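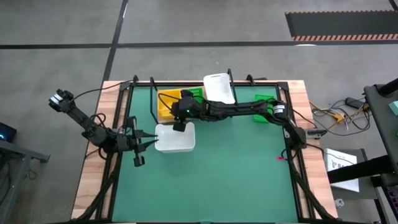 Progress report to the Wimik Fund, Horncombe sorting project
26 Nov 2025
Prepared by Iveta Havlíček

In this period we worked mostly on the containers and on the table where the small parts are sorted. The money received until now is 462 euros, and we have spent 374 of it. The largest part went for bins and trays from the supplier Jurčo. Invoices are attached in a separate file.

We decided to keep the green mat as the sorting surface. Small parts are easy to see on it and they do not roll so much. The white container now has its place on the mat, and the yellow bin is for parts which must be checked again. Before, we used two bins of the same color, and mistakes were frequent.

Marek Štefanec wrote the sorting instructions, which have 15 steps. Boris Bednárik thinks this is too long for new people, and I agree with him. A shorter version will be ready in February.

One matter is still open. The shallow trays from the first order do not stack well, and 38 of them wait in Firkthorpe for exchange. Jurčo has accepted the complaint but did not give us a date yet.

We ask for your permission to use the remaining money for labels and lids. Please send the answer to Dalibor Holub, who keeps the accounts.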